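A day at the Tindale paper mill

2023-01-11

I had been meaning to go to Tindale for years. My aunt kept a drawer of their writing paper, the cream kind with the soft ragged edge, and we children were only allowed a sheet of it for thank-you letters, after we had practised on something cheaper first. So when my old friend Yogesh Mathur rang to say he had put both our names down for the mill's open day, and would I mind doing the driving, I said yes before he had finished asking.

It is a lovely road once you are off the main one. The river comes in beside you at the bottom of the hill and stays there all the way to the gates, brown and very full at this time of year, and then you see the long roof with the slatted drying loft on top and a chimney that no longer smokes. We parked on the grass (bring boots, I did not) and were given tea in a room that used to be the rag store and still has the hooks in the beams.

There were 200 visitors expected over the day and they took us round in small parties, which I was glad of, as a mill is a loud place and our guide had a gentle voice. Her name was Mrs Panyasiri and she had worked there all her life, first sorting sheets and then in the vat house. She started us off with the rags. I had supposed that paper was trees and that was the end of it, but Tindale still makes its best sheets from cotton, offcuts mostly, which are chopped and then beaten in water in a great oval tub called a Hollander until they turn into something like thin porridge. She let us put our hands in. It was bitterly cold and silky, and Yogesh got it all up his cuff and was still picking at it on the way home.

The vat house was the part I had come for. The vatman dips his mould into the porridge, lifts it level, gives it a shake forwards and back and then a shake from side to side, and there is a sheet, just like that. I can't tell you how quick it is! He passes it to the coucher, who rolls it off on to a damp felt, and back comes the mould for another. They say it takes seven years to get the shake properly into your arms. Anyone who wanted to could have a turn on a small mould, and mine came out thick at one end and with a hole in it where I had let a drip fall from my sleeve. Papermakers call those drips vatman's tears, which cheered me up no end, and I have it here on the windowsill in spite of everything.

After that came the pressing, and then a very steep stair up to the loft, where the sheets hang over ropes in little bundles and the slats are opened or shut according to the weather. Six of us went up and the others stayed below with the biscuits. It smells wonderful up there, something between a linen cupboard and a church. The ropes are made of cow hair, so as not to mark the paper, and Mrs Panyasiri was very firm that we should not lean on them.

Lunch was soup and a roll in the yard barn, and I had a good talk with a couple from Betach who bind books at their kitchen table and had come for endpapers. They told me to look at the blue Onano sheets in the shop, which are made from old work clothes and come out a slightly different blue each time. I bought seven, and have not the faintest idea what I shall do with them. Yogesh bought a single envelope and was very pleased with it.

The afternoon was freer. You could wander about the newer buildings across the yard, or sit in on a talk about watermarks, where they held old sheets up to a lamp and showed us how the wire is sewn on to the mould by hand. I did a bit of both and then went back to the vat house to watch the last post of felts being built up, standing at the rail until my feet went numb.

Going round again is already settled, as they have another open day in April, when the river should be lower and the grass a bit kinder to shoes. Tickets include the tea, but you need to put your name down for a turn at the vat when you arrive, and the list fills up early.
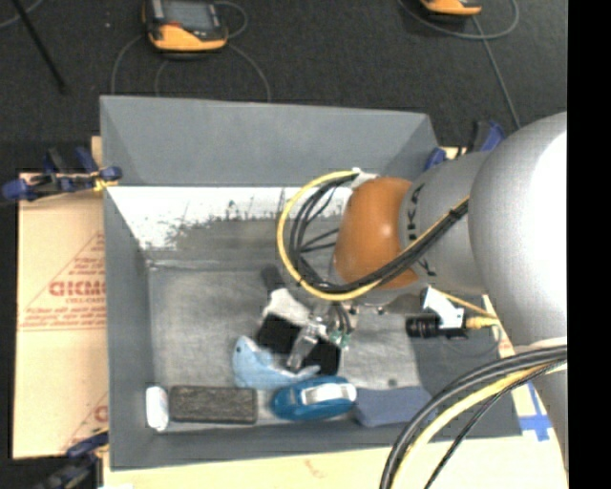
Uthai Wongsuwan wrote to add that the loft is shut to visitors when the wind is strong, so it's worth ringing the mill in the morning if that is what you want to see. The cream paper with the ragged edge is still made, too, but it is kept behind the counter and you have to ask for it.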